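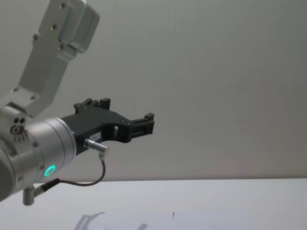 22 May 2026
By Jultura Local staff

The workroom at the Dhillon Street Centre is open again, and what a difference a few weeks and a lot of paint can make!

Anyone who used the old room will remember the mustard walls, the carpet tiles that curled at the corners and the trestle tables that wobbled if you so much as leaned on them. The walls are now a plain light grey, the tables have white tops, and the whole place feels twice the size (it isn't, we checked with the office, and not a single wall has moved).

The makeover was done by Skallico, a small fit-out crew from Prallis, who started at the beginning of May and finished 5 days ahead of schedule. The old carpet went out in a skip on the first morning. Underneath was a perfectly good concrete floor, so it was cleaned up and sealed, and the money set aside for vinyl went on better lighting over the benches.

Locals had a big say in the colours. The centre put paint swatches up in the foyer in autumn and 238 people left a vote, with the grey getting 94 of them and a pale green coming in a close second. Green fans haven't missed out altogether, as it's been used in the kitchenette next door, where it looks terrific with the new shelves.

White tabletops were a braver choice for a room that sees so much glue and ink, but the surface is meant to wipe down with warm water and a bit of dish soap. Cutting mats are in the cupboard by the door and regulars are asked to use them, please, every time.

Bookings are already flying in, with 33 sessions pencilled in before the end of the month. Mornings are going fastest. There are still plenty of evening spots left, and you can put your name down at the front desk or ring the centre during office hours.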